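Zalletau Office Storage
User Guide, Section 4: Placing, Loading and Opening Vertical File Cabinets

Read this section before you load any files. It covers the two-drawer, three-drawer and four-drawer vertical cabinets in the 200 series. Lateral cabinets are covered in Section 5 and tall storage cabinets with doors in Section 6. If you are setting up a room with more than one type, do the tall cabinets first, then the laterals, then the verticals.

4.1 Before you start

You will need:
A spirit level
A flat screwdriver
The leveling wrench (part 223, taped inside the bottom drawer)
Drawer keys, two per cabinet
Label cards, if you plan to use the label holders

Remove all packing tape from the drawer fronts. Pull the foam blocks out from behind each drawer. There is one block per drawer, and a drawer will not close all the way if its block is left in.

CAUTION: Do not lift or tilt the cabinet by a drawer pull. Lock the drawers before you move the cabinet, even across a room.

4.2 Choosing the spot

1. Pick a hard, level floor if you have one. On carpet, check the level again after one week.

2. Stand the cabinet with its back to the wall. Leave a finger's width between the back panel and the baseboard.

3. Measure out from the front of the cabinet. You need room for a fully open drawer and for a person standing in front of it. Check this with the doors of any nearby storage cabinet open as well.

4. If the cabinet will stand next to open shelving, leave enough of a gap to reach the shelf bars on that side. Shelving that is tight against a file cabinet is hard to adjust later.

5. Keep light switches, outlets and thermostats clear.

Note: A vertical cabinet opens to the front only, and its drawers travel farther than those of a lateral. In a narrow room, put the vertical cabinet where people do not walk past the front of it.

4.3 Leveling

1. Open the bottom drawer and take it out as described in 4.7.

2. Find the four leveling feet inside the base. Turn them with the wrench. Clockwise lowers the corner, counterclockwise raises it.

3. Set the level on top of the cabinet, first side to side, then front to back.

4. Put the bottom drawer back. Open each drawer a hand's width and let go. It should stay where you left it. If it rolls out, raise the front feet a half turn. If it rolls in, lower them a half turn.

5. Repeat until all drawers stay put.

4.4 Fastening to the wall

Four-drawer cabinets must be fastened. We recommend it for the other sizes too.

1. Fit bracket 101 to the two holes at the top of the back panel. Tighten by hand, then a quarter turn with the screwdriver.

2. Mark the wall through the bracket slots.

3. Drill and fit anchors suited to your wall. Anchors are not supplied.

4. Push the cabinet back, line up the slots and drive the screws.

CAUTION: Do not fasten to a partition that can be moved. If there is no solid wall, bolt two cabinets side by side with joining kit 611.

4.5 Loading the drawers

Load from the bottom up. Put the heaviest files in the bottom drawer and the files you use least in the drawer above it. The top drawer should be the lightest.

1. Slide the follower block to the back of the drawer. Press the lever on top of the block to release it.

2. Hang the folders on the side rails. If your folders have no hooks, stand them on the drawer floor and bring the follower block up behind them.

3. Leave a few inches free in each drawer so folders can be tipped forward and read.

4. Slip a label card into the holder on the drawer front. Cards go in from the side. Write on them before you put them in.

5. Lock the follower block by letting go of the lever.

Do not store liquids or batteries in a file drawer. Do not stack boxes on top of a vertical cabinet. A lateral cabinet with a flat top may be used as a work surface for paper trays and light items.

4.6 Opening and closing a drawer

1. Unlock the cabinet. The lock works on all drawers at once.

2. Take hold of the pull and draw the drawer straight toward you. Do not pull up or to one side.

3. Stop when you can reach what you want. The drawer does not have to be fully open.

4. To close, push at the center of the drawer front until it is flush with the body.

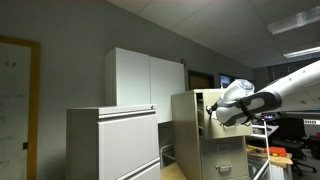 Fig. 4-6. Top drawer partway out, second drawer closed.

CAUTION: Open one drawer at a time. Cabinets in the 200 series built before the May revision have no interlock and will let you open two. A cabinet with two loaded drawers open can tip forward.

Note: On older cabinets the pull sits below the label holder. On newer ones the two are combined in a single fitting. Opening and closing are the same for both.

4.7 Taking a drawer out

1. Empty the drawer.

2. Pull it out until it stops.

3. Find the plastic catch on each slide. Lift the left catch and press the right one down.

4. Holding both catches, lift the front of the drawer slightly and draw it free. Support it from underneath.

5. To put it back, set the drawer on both slides, keep it level and push it in all the way. You will hear a click from each side. Pull it out once more to check that it stops where it should.

4.8 Care

Wipe the outside with a damp cloth and dry it. Mild dish soap is fine. Scouring pads will dull the finish. Small chips can be touched up with Alvarado metal paint, sold in beige, light gray and white. Sand the edges of the chip first and use two thin coats.

Once a year, vacuum the slides and put one drop of Bikine dry lubricant on each roller. Do not use cooking oil or general household oil, as both collect dust.

4.9 Common problems

Drawer will not open: Check the lock. Push the drawer in firmly, turn the key and try again. If it still sticks, a folder may be caught over the back of the drawer.

Drawer will not close: Look for a foam block, a loose folder or a follower block left unlocked.

Drawer scrapes on one side: Take the drawer out and set it back on both slides. If it still scrapes, level the cabinet again.

Key turns but nothing happens: The lock bar has come off its clip. Contact your Jusport dealer and give the number stamped on the lock.

Section last revised Mar 4, 2018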